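Lenihan Notes: robots, simulation and the odd bit of soldering

Search this site
Enter keywords Go

How to swap the scenery in your simulated training runs (and find out whether it helped)

Posted 2024-06-08 by the Lenihan Notes editor
Print this page | E-mail this to a friend

I promised a write-up of the clutter shuffle ages ago, so at last I've sat down to do it. It's the trick I use to stop an arm policy from falling to bits the moment somebody moves a mug. You'll need a simulator that lets you place objects from a script (I use Skovia, but any will do), a set of recorded runs you can replay, and a fair bit of disk space.

The idea is dead simple. You record one run of the arm doing its job, then replay the same joint movements over and over with different bits and bobs on the table. The policy sees the same motion against lots of different backdrops and, with luck, learns to stop caring about the backdrop.

Step 1. Record your base runs. I started with 38, all on a plain table with only the target object out. Do these carefully! Any wobble in a base run gets copied into every replay you make from it, and I had to bin my first batch for exactly that.

Step 2. Build your clutter list. I keep mine in a folder called Lemier, for reasons lost to time. Go for a proper mix: tall things, flat things, shiny things, something see-through. Plants are brilliant for this. The leaves throw big spiky shadows, and shadows upset a policy at least as much as the objects do.

Step 3. Keep a no-go zone. Before you scatter anything, work out the space the arm sweeps through during the base run and add a bit of padding (30 mm suits me). Anything that lands in there gets thrown back and placed again. My first go had no padding at all and the gripper went straight through a bottle.

Step 4. Render every camera you mean to train on. I know it's tempting to check the wide view, decide it looks lovely and set the whole lot going overnight. Look at the close one too. A shadow that's a small patch from across the room can fill half the picture when the camera sits right by the fingers.
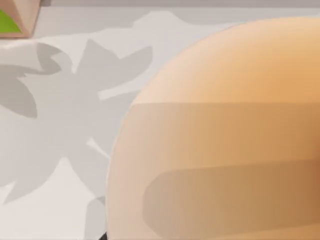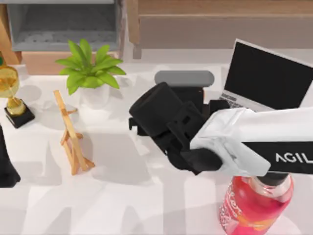 Top: close in by a gripper finger, with a leafy shadow on the pale surface. Bottom: a wider view with the arm over the table, plant and laptop included.

Step 5. Throw out the duds. I ended up with 1605 replays after weeding. The ones to lose are those where the target is completely hidden from all the cameras, plus any where an object has settled halfway through the table (check your collision shapes if you get lots of these, mine were a mess).

Step 6. Train twice. Once on the base runs only, once with the replays mixed in, and leave every other setting alone. I was lazy about this the first time and changed the learning rate as well, so I couldn't say what had done the good.

Step 7. Test on clutter it hasn't met. Hold a few objects back from your list right at the start and use only those for testing. On my held-back set, the shuffled policy managed the pick in about 94 per cent of tries. The plain one did fine on a bare table and got badly lost as soon as there were leaves about.

A word of warning on lighting. I kept the lamps fixed for all of this, so every shadow falls the same way for a given layout. I reckon moving the lights would help again, but it makes the renders slower and I haven't tried it properly. That's my job for September, along with getting the placement script tidy enough to share on the Kateo page.

If your replays come out with the arm a little behind where it should be, look at your timestep before you touch anything else. Mine was set differently in the recorder and the renderer, and it took me two evenings to spot.

Print this page | E-mail this to a friend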